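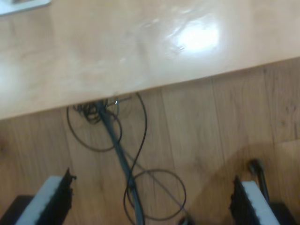
A robot arm needs two things to come to it through wires: power, so its motors can turn, and messages, so it knows which motor should turn and how far. When people build an arm at home, they often think hard about the motors and forget about the wires until the end. Then the wires go wherever there is room. Look at the floor under the table edge. One thick gray cable runs across the boards, and several thin black wires lie in loose loops beside it. More thin wires are bundled together in a tangle just under the table. A robot builder has to know what each wire in a bundle like that is for, and where it should go.

Why are some wires thick and some thin?

Inside a wire there is metal, usually copper. Electricity moves through the metal. If a lot of electricity has to get through, the wire needs more metal, in the same way that a wide pipe can carry more water than a drinking straw. Motors use a lot of electricity, so the wires that feed them are often thick. Messages use only a little, so they can travel in a thin wire. Some thick cables are really many thin wires inside one gray or black jacket. You can't always tell from the outside.

What does a gripper do?

The gripper is the hand of the robot. The kind with two fingers works like a pair of kitchen tongs. The fingers open, move to each side of an object, and close. Many grippers have a flat pad on the inside of each finger. A soft or rough pad helps the finger hold on to smooth things like a cup. When the fingers are wide open, the robot isn't holding anything, and you can see straight through the gap between them.

How does a motor know when to stop?

A plain motor only spins. The motors in many small robot arms are called servos. A servo has a sensor inside that measures how far it has turned. The computer says, "Turn to 41 degrees," and the servo turns until its sensor reads 41. Then it holds still. If you push on it, it pushes back.

Tarek Darwish built his first arm in the Pandell workshop, a shared room where people bring their own projects and use the same tools. He started in March. His arm is called Cliller, and it has 12 servos, more than most small arms need. The first time he switched it on, only the bottom half moved. One plug had come loose. He found it by starting at the power supply and checking each plug in order until he reached the hand. It took him almost 200 minutes. After that he put a paper label on both ends of every wire.

Slack and loops

A wire on a robot arm can't be pulled tight. The arm bends and reaches, and a tight wire would pop out of its plug or break inside. The extra length is called slack. Too much slack makes its own trouble, because a loop can catch on a finger or a chair leg, or on somebody's foot.

Builders test for this slowly. They turn the power off and move the arm by hand as far as it will go in each direction, watching the wires. Where a wire pulls, they give it more length. Where it hangs, they tie it to the arm with a strap.

If you are helping with a robot

Ask a grown-up before you touch any wire.
Make sure the power is off and the plug is out of the wall.
Hold the plug when you take a wire out. Don't pull on the wire.
Keep your fingers out of the gripper. A small servo can still pinch.
Tie back long hair and push up loose sleeves.

Words to know

Connector: the end piece that joins a wire to something else.
Servo: a motor that can turn to an exact place and stay there.
Slack: extra wire left so that a part can move.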